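Some days ago I promised to write about how I learn to read the electrical cabinets at work. I am no electrician. I work in the pump house and I only must know what the doors tell me. Thread, maybe a long one.

1/ When I started at Flernel, I was afraid of the cabinets. They are grey, they hum, and every door has its own lamps and switches. My first week I walked past them quickly, like past a dog behind a fence.

2/ My teacher was Araceli Varela. She has worked with these panels much longer than me and she never touches anything before she has looked at the whole door. "First eyes, then hands." I wrote it in my notebook on the first page.

3/ The lamps. At home I thought: green is good, red is bad, finished. In our plant it is not so simple. Red can mean that one phase has voltage. We have doors where yellow, green and red shine together, one for each phase, and this is the normal state. The day one of the three goes dark, you call somebody.

4/ The labels under the lamps are another story. Part of our panels came with Chinese labels and I do not read Chinese. Brisa Valdovinos from the office made a sheet with translations, and we keep it in a plastic sleeve by the entrance. I copied 51 words from it by hand. Slow work, but now I remember them.

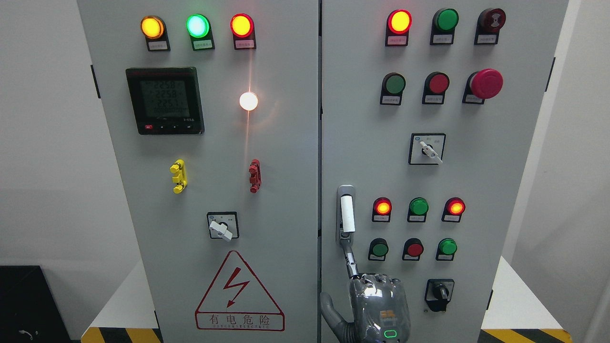

5/ Then the meter. I like the meter best because numbers are the same in every language. Ours can show three lines, one for each phase. I want to see something near 225 or 230 on all of them, and I want them to be close to each other. A difference of less than one volt makes me calm. If one line is much lower than its sisters, I write it down and I tell Araceli.

6/ I write the values down even when they are boring. Araceli says a boring page is useful later, when you want to know what was usual. My notebook from Custa has 500 pages, so I have enough paper until I am old.

7/ Handles and switches. My rule is that I say aloud what I am going to turn, and where to. It feels silly for 2 minutes and after that it feels normal. With a rotary switch I look at where the knob points and I read the plate around it. I do not trust my memory of "it was a bit to the right".

8/ And the triangle with the lightning bolt. You see it so often that you stop to see it. I try to read it each time as if it were new. Behind the door is not my place -- this is for the electricians, with their keys and their papers.

9/ Somebody asked me which torch I use for the darker corners. It is a small Zaltetti, nothing special. It gives 1000 lumens on the box, but I use the weakest step, otherwise the light jumps back from the painted door and I can't read the screen.

10/ Đỗ, you wrote that in your plant the order of the colours is different. Please send me how it goes there! I would like to add it to my notebook, on the page after the lamps.

11/ Next time I will write about the pump sounds. I still mix up two of them and I need to listen some more before I say anything wrong here.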